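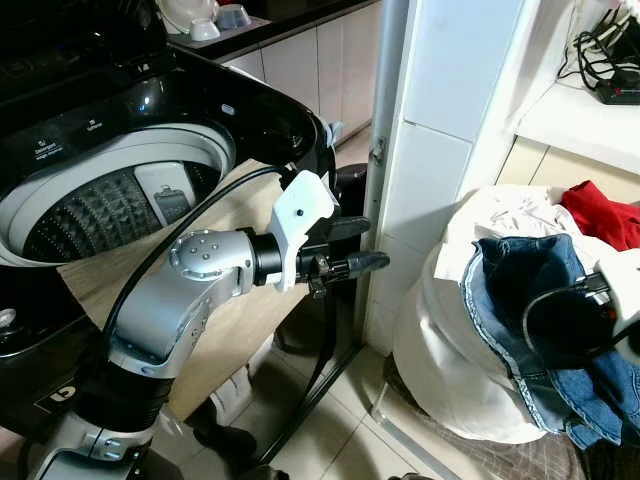

Courses > Textile Care > Handouts > Unit 2

Print this page | E-mail this page

Unit 2: Water, soil and detergent

In the first unit we looked at fibres. Now we come to the washing itself. Please read these notes before the practical and bring your own copy, as I will not hand out new ones.

Water alone wets cotton badly. The surface tension is high, so drops stay on the cloth for a time before they go in. A surfactant lowers this tension. One end of its molecule likes water and the other end likes grease, and in this way the grease is lifted from the fibre and kept in the bath.

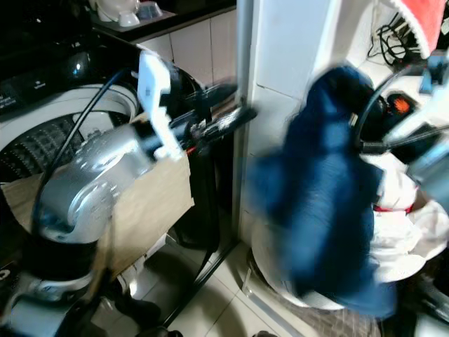

Department of Textile Studies, Prelville

Hard water is the second question. Calcium joins with soap and makes a grey scum, which stays in the cloth and makes towels stiff. Modern powders contain a builder to hold the calcium. In the Lanell exercise you will wash the same cotton square in soft water and in water of 200 mg per litre hardness, both at 20 degrees, and compare the feel after 48 hours of drying.

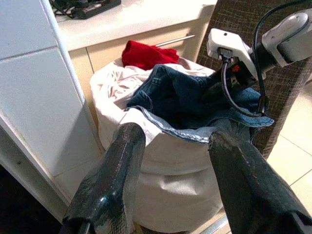
Denim with a white laundry bag.

Indigo sits mostly on the outside of the cotton yarn. For this reason it rubs off easily, and dark denim should be washed apart from pale items. Kanako Hattori will speak more on this in Unit 3.
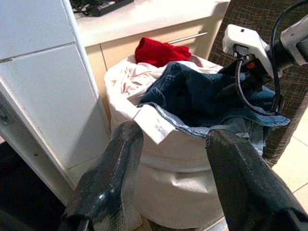 Enzymes also need care. Protease works on egg, milk and blood, but it can damage wool and silk, which are proteins too. Amylase works on starch.

To prepare: read Erdem, chapter 2, and write half a page on why soap is seldom used now in machines.

Notes by Deolinda Simões, revised January 5, 2026

Contact | Copyright Prelville Textile Studies | Back to top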